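Chair repair mornings to carry on through August

A scheme that sends people out to mend wobbly dining chairs in their owners' homes will run for another season, after more households than expected put their names down.

The Cluneo Furniture Circle began the home visits in spring. Members had been running a repair table at the Berrada Hall for several years, but found that people living in upstairs flats, or without a car, rarely brought anything bigger than a stool.

Since then the group has looked at 212 chairs. Most needed glue in one or two joints, and a good number needed only a screw tightening or a new pad under one leg. Sixteen were judged beyond saving, and their owners were told to stop sitting on them.

Rochelle Rewi, who keeps the bookings, said dining chairs were by far the most common request.

"People have a set, and one of the set goes, and they push that one to the back and never use it," she said. "Then a second one goes. By the time we get there they are eating their tea on the sofa."

Visits start at the main table, where the chairs get the most use. Each one is pulled clear, stood on the hard floor and rocked from corner to corner. Tiled floors make this easier than carpet, as a short leg can be heard at once. Cushions come off before the joints are looked at, and any chair with a slatted back has its slats tried one at a time.

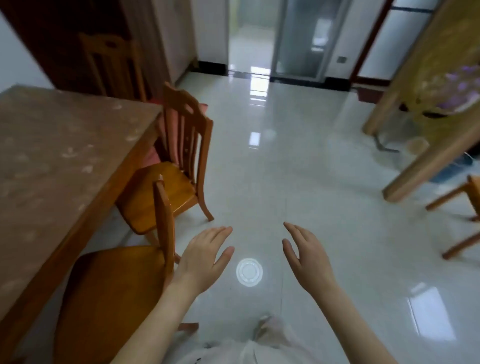

Spare chairs in bedrooms and at desks are included in the visit if there is time. Ms Rewi said these were often in a worse state than the ones in the dining room, having been moved out of the way after a first crack appeared.

Householders are asked to do a little beforehand. The group would like the table cleared of anything breakable and a space left beside it big enough to turn a chair upside down. Small rugs can be rolled up or left, as the owner prefers. Owners should also say if a chair has been glued before, and with what, as old glue has to be scraped out before new glue will hold.

A visit takes up to 30 minutes for a simple job. Chairs that have been glued are strapped and must be left overnight, and the group comes back for the straps when it is next in the street. There is no charge for labour. Materials are paid for out of a small grant from the Fenier Trust, with donations from owners making up the rest.

Pin-yu Sin, who trained as a joiner before retiring to the town, has been teaching newer members what to check. He asks them to begin with the hands on the top rail, one at each end, and to lean gently before doing anything else.

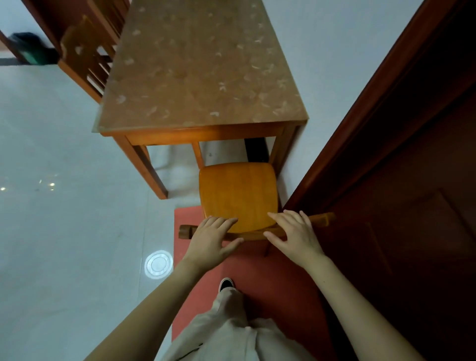

"If the back gives, you feel it there first," he said. "You can look at a joint all day and it looks fine - the finish hides the gap. Put a bit of weight on and it tells you."

Mr Sin said the rail and the back posts took most of the strain, mainly from people tipping backwards or dragging a chair out by one corner. He recommends lifting a chair with both hands and keeping it out of direct sun, which dries the joints. Felt pads should be replaced when they wear thin, particularly on tile, where a bare leg will scrape and jolt each time the chair is moved.

Not every repair has been a success. A handful of chairs mended in the first weeks came loose again, and the group has since changed to a slower glue and a longer time in the straps. Those owners were offered a second visit.

The list for the new season has already reached 278 chairs, including several from the Imum estate, where leaflets went out last month. Priority will be given to households with only one or two usable seats. Upholstery, cane work and office chairs on castors are still not covered, although the repair table will take cane seats if the owner is happy to wait.

The group is also looking for clean offcuts of hardwood, web straps and sash clamps in working order. These can be left at the side door of the Berrada Hall on repair mornings, between 10am and noon.

Bookings for August are open now. Forms are available at the hall and at Cluneo library, and should give the number of chairs, the floor of the building and whether there is a lift.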